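Clearing the Table: A Report on Shared Mess
Wekham Study Group, 26 February 2020

Our project asked how little it takes to make a table unusable. A crumpled tissue on a plate gets you most of the way.

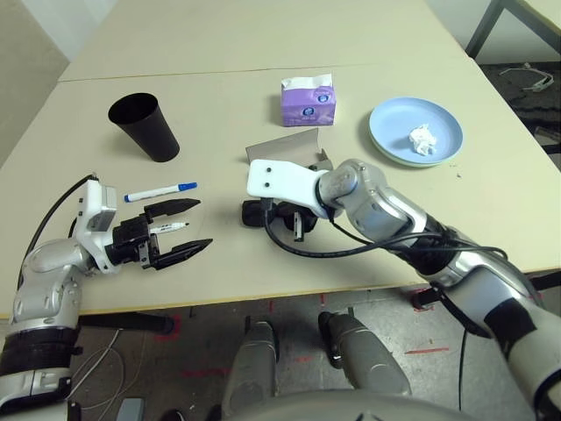 Method

We sorted things by where they ought to live. Tissues were easy. Ink on the tabletop was harder, as it lives there now.

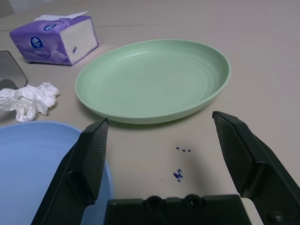
Do the plates need stacking?
Only if you want the space back, which we did.

Plates got a grade for how willingly they stack, and the black cup got one for taking up room. It scored 7, our highest.

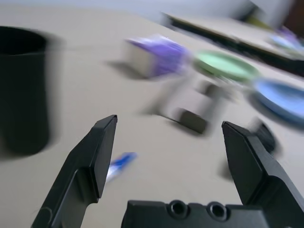 One reader of our draft, Gisidow, replied that cups should be put away first and graded later. We have noted this.

The final plan gives the tissue pack, the markers and the gray thing one side, and the blue plate goes on the green. 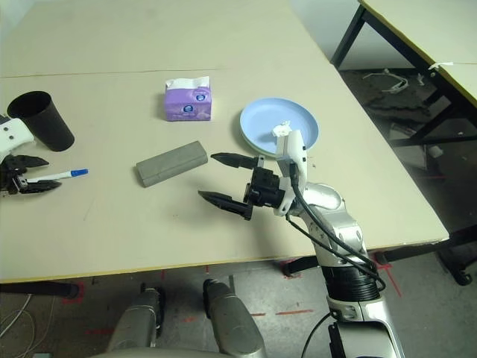
Remaining Work

Get the ink off. Agree on a home for the markers.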